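Bike check before the Vurville spring ride, with my notes

I do this every February, when the bikes come out of the shed and everybody suddenly remembers they signed up. Tick it, write something next to it, hand it to me at the start. Bikes with a "no" in the first three don't roll out, sorry!

1. Brakes. OK on 8 bikes, one fail. Squeeze both levers hard and push the bike forward. Dorin Lazăr's back brake went all the way to the bar (he says it's "always been like that", which didn't cheer me up). New cable, then we'll look again.

2. Tyres. OK. Run a thumb round for glass and check the sidewalls for cracks. Mine had a flint in it the size of a lentil, so off it came.

3. Headset and stem. OK. Front brake on, rock it back and forth. Any knocking, come and find me.

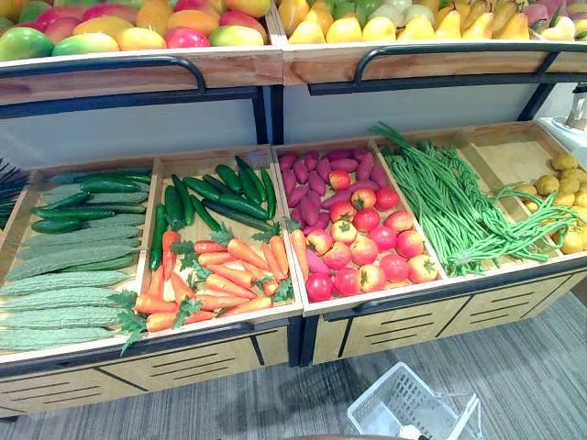 4. Chain. Mostly OK. Two were bone dry and squeaking like mice. I've put a bottle of oil in the kit box and I'd like it to come home this year, please.

5. Lights. Not done on the tandem. We'll be back well before dark, but the Bălan underpass is gloomy at any hour and I want a rear light on every bike going through it.

6. Wheels. OK. Quick releases shut properly, lever pointing back. Teodor Vasiliu had his front one done up like a wing nut, and we've had a little chat.

7. Child seats and trailers. OK, three checked. Straps, flag, hitch pin. The Isik trailer has a new pin and it's a lovely snug fit.

8. Helmets. One fail, cracked at the back. I've got a spare in medium.

9. Route. Ridden it myself on the Erkimero side. There's a nasty pothole 200 metres after the level crossing, left of the lane, so shout it down the line. The gate by the weir was open.

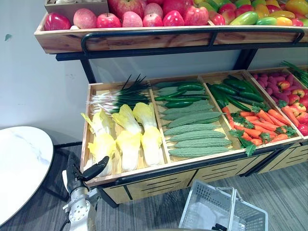 Apples along the top shelf.

10. Kit box. Pump, levers, patches, two tubes, plasters. Still needs a chain tool (I lent it out, my own fault). The padlock code is 1028 again, don't write it on the lid this time.

Still to sort: Dorin's cable, tandem light, chain tool.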